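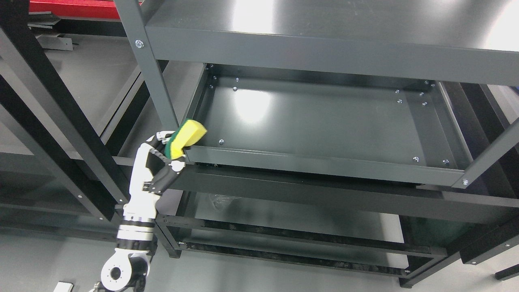 Retham. Zum Tag der offenen Tür hat der Regalbauer Rukent in seiner Halle zum ersten Mal Besucher an die Versuchsfläche gelassen. Dort lässt das Unternehmen Roboter Regale abwischen. Wir haben am Rand der Vorführung mit der Leiterin der Versuchsfläche gesprochen, die namentlich nicht genannt werden möchte. Sie ist gelernte Mechatronikerin und seit neun Jahren im Betrieb.

Wie kommt ein Hersteller von Metallregalen auf das Putzen? »Über die Reklamationen«, sagt sie. Kunden aus dem Ersatzteilhandel hätten immer wieder gefragt, wie man die Böden sauber halte, ohne das halbe Lager auszuräumen. Auf dunklem Lack sehe man den Staub früh, und in den Ecken bleibe er sitzen. »Die Leute wischen in der Mitte. Die Ecke lassen sie aus, weil man schlecht hinkommt und weil da die Schrauben sind. Mache ich zu Hause auch so.«

Das Projekt läuft unter dem Namen Flidow. Begonnen hat es vor zwei Jahren mit einem einfachen Greifer, der einen Lappen über eine gerade Fläche zog. Das sei schnell erledigt gewesen und habe wenig gebracht. Seit Februar arbeitet das Team mit einer Hand mit mehreren Fingern, und statt des Lappens nimmt sie einen Küchenschwamm, gelb mit grüner Scheuerseite. Eine Sonderanfertigung wollte man ausdrücklich nicht. »Wenn der Schwamm verschlissen ist, soll der Kunde in den Supermarkt gehen können. Wir haben am Anfang über eigene Halterungen nachgedacht, mit Klett und mit Klemme. Dann hätten wir wieder ein Teil im Katalog gehabt, das jemand nachbestellen muss.«

Ein Schwamm ist allerdings weich, und das macht der Steuerung zu schaffen. Er gibt nach, er verdreht sich zwischen den Fingern, und nass verhält er sich anders als trocken. »Bei einem Blech weiß ich, wo die Kante ist. Beim Schwamm weiß ich das nur ungefähr, und nach drei Zügen stimmt es schon nicht mehr.« Die Finger umfassen ihn deshalb weit oben, der Daumen stützt von unten. Zu fest darf der Griff nicht sein, sonst wölbt sich der Schaumstoff und liegt nicht mehr auf.

An der vorderen linken Ecke eines Fachbodens hat das Team nach ihren Angaben die meiste Zeit verbracht. Dort treffen die Vorderkante und die hochgezogene Seitenwand aufeinander, und der Eckpfosten steht im Weg. Der Arm muss von unten kommen und darf nicht an den Pfosten stoßen. »Wir haben die Ecke in der Planung als einen einzigen Punkt geführt. Das war naiv. Inzwischen sind es mehrere Bewegungen, und zwischen zwei davon wird der Druck zurückgenommen.«

2.046 Wischvorgänge hat die Versuchsfläche bis zum Tag der offenen Tür protokolliert. Jeder einzelne wird von einem Menschen bewertet, auf einer Skala mit sieben Stufen. Eine Kamera allein reiche dafür nicht. Der Lack spiegele unter der Hallenbeleuchtung, und ein heller Fleck könne ein Wasserfilm sein oder auch nur die Lampe. »Ich fahre am Ende mit dem Finger drüber. Das ist bis jetzt das beste Messgerät, das wir haben.«

Die Vorführung verfolgen vor allem Familien und ein paar Lageristen aus der Umgebung. Mehrere fragen, warum das so langsam gehe. Die Leiterin hat die Frage erwartet. Die Geschwindigkeit sei für den Besuchertag begrenzt, schneller als ein Mensch sei die Maschine aber auch sonst nicht. »Wer einen leeren Boden abwischen will, nimmt den Schwamm selbst in die Hand und ist nach einer halben Minute fertig. Es geht um die Nachtstunden, in denen keiner da ist, und um sehr viele Böden hintereinander.«

Leere Böden sind vorerst die Bedingung. Ausräumen kann die Anlage nicht, und um Kartons herum wischt sie auch nicht. Für das Ausräumen gibt es Gespräche mit der Firma Honkanen, die Behälterfördertechnik baut. Ob daraus ein gemeinsames Produkt wird, lässt sie offen. Einen Preis nennt sie auch auf Nachfrage nicht, einen Liefertermin ebenso wenig. »Wir verkaufen Regale. Das hier ist ein Versuch, und ich möchte nicht, dass im Herbst jemand anruft und fragt, wo sein Roboter bleibt.«

Ein älterer Besucher will wissen, ob der Lack die grüne Scheuerseite aushalte. Tue er nicht auf Dauer, antwortet sie, man arbeite bei den glatten Flächen mit der gelben Seite. Für angetrocknete Klebereste müsse die Hand den Schwamm wenden, und genau das klappe noch nicht zuverlässig. Er falle dabei zu oft herunter. Was passiert dann? »Dann hält die Anlage an, und einer von uns hebt ihn auf.«

Auch an den Regalen selbst hat der Versuch etwas verändert. Die Konstruktion prüft derzeit, ob sich die Schraubenköpfe in den Ecken flacher ausführen lassen, damit der Schwamm nicht daran hängen bleibt. Davon hätten auch Kunden etwas, die weiter von Hand putzen, sagt die Leiterin. Die ersten Musterböden sollen noch vor der Sommerpause in Retham auf die Versuchsfläche kommen.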